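Play kitchens and pretend food > Assembly, repair and modifications
Thread: Pot won't sit flat in the sink basin

Planlow_dad
Posted 2020-02-09

Second-hand play kitchen, painted blue, no manual and no maker's label that I can find. Assembly is done apart from two cam locks on the refrigerator side panel, which had stripped. I replaced them with wood screws and they hold.

Two questions.

1. The largest pot in the set is nearly as wide as the sink. My daughter parks it there permanently. Is it worth getting a smaller pot, or a deeper basin?

2. The gold handles are on short machine screws and the lower refrigerator one works loose. Thread lock, or longer screws?
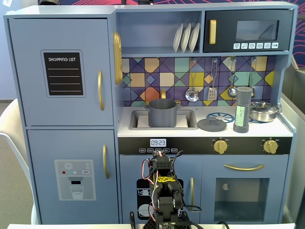
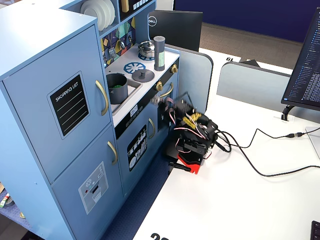

The worktop height is 39 cm from the base, if that matters for anyone suggesting a replacement basin. I would prefer to avoid cutting the counter.

garneck5
Leave the pot. Children store things where they fit, and a sink is a good bin. For the handle, use a spring washer under the screw head. Thread lock on a toy is messy and you will want that handle off again when you repaint.

O. Brandão
Disagree on the washer. If the door panel is fiberboard, the hole is already enlarged and the washer will just bite into it. Fit a wide flat washer on the inside face first, then the screw. I have done 95 or so handles for a toy library and the flat washer lasts longer.

garneck5
Flat plus spring, then. A flat washer alone does nothing about vibration.

O. Brandão
A refrigerator door opened by a four-year-old is a shock load. Vibration doesn't come into it.

Shibata_row
On the basin: check the cutout before you buy anything. Mine was a drop-in tray with a 5 mm lip and the replacement had to match to the millimeter. Also, does anyone else find that the lids never end up on the pots? Ours live on the counter next to the burners. I put a strip of felt under them after the paint started to chip.

Planlow_dad
Same with our lids. Felt is a good idea.

I took the lower handle off this evening. The hole is oval, so Olga is right about the panel. Flat washer inside, slightly longer screw, no thread lock. I'll report back in September if it survives that long — the basin stays as it is for now.

avach_800
If the hole is already oval, fill it with wood glue and a matchstick before you refit. Otherwise the washer only hides the problem.

garneck5
Seconded. Let it cure overnight.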